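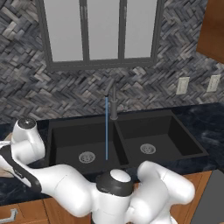
Report on the Visit to the Plostgate Stone and Tile Works, Ernbridge

Members of the Rolel Home Improvement Association visited the Plostgate works on 13th August as part of the association's program of site visits. The party numbered 29, including 11 members attending a visit for the first time. The works cuts and finishes natural stone for kitchens, bathrooms and entrance halls, and supplies both builders and private customers.

The party was received in the main office, where safety glasses and ear protection were issued. Members were then divided into two groups, one starting in the cutting hall and the other in the showroom.

Cutting hall

Stone arrives at the works as slabs and is stored upright on steel racks along the north side of the yard. Each slab is washed and checked for cracks before it is accepted. Members were shown how a crack too fine to see on a dry surface can be found by wetting the stone and watching how it dries.

The saws run under a constant flow of water, which keeps the blades cool and holds down the dust. The water is collected in floor channels, passed through settling tanks and used again. The foreman reported that the tanks are emptied during the December shutdown, when the large saw is also serviced. Several members asked about noise. The hall was louder than expected, and it was not always possible to hear the guide from the back of the group. The association has asked that headsets be considered for future parties.

Sorting and packing

Tiles leave the cutting hall in mixed batches and are sorted by hand. Staff lay them out on long benches under daylight lamps and group them by shade. For patterned work such as herringbone, the tiles are deliberately blended again before packing, so that dark and light pieces do not gather in one part of a wall. Customers are advised to open several boxes at once and draw from each in turn. A standard order is packed in boxes on pallets of 300 tiles, with a small number of spares added at no charge.

The party was interested to learn that most complaints concern color and very few concern breakage. Samples viewed in a shop can look quite different at home, and the works now lends sample boards to customers on request.

Showroom

The showroom has been rebuilt with the help of the design firm Marchetti and is arranged as a series of room settings. Members spent longer here than planned – the second group was late to lunch as a result. Staff gave a short talk on the care of stone surfaces. Marble should be sealed on installation and kept clear of lemon juice, vinegar and strong cleaners. Grout in a pale color shows cooking stains sooner than a gray one, and a sealer may be applied to it once it has cured.

Questions were taken on the cost of fitting. The works does not fit tiles itself but keeps a list of local tradespeople. Diagonal patterns require more cuts at the edges and should be priced accordingly.

Arrangements

Lunch was provided in the staff dining room. Parking at Ernbridge was limited, and members traveling by car to any later visit are asked to share where possible. The association thanks the management and staff of the Plostgate works for their time. Members who borrowed sample boards should return them to the showroom directly.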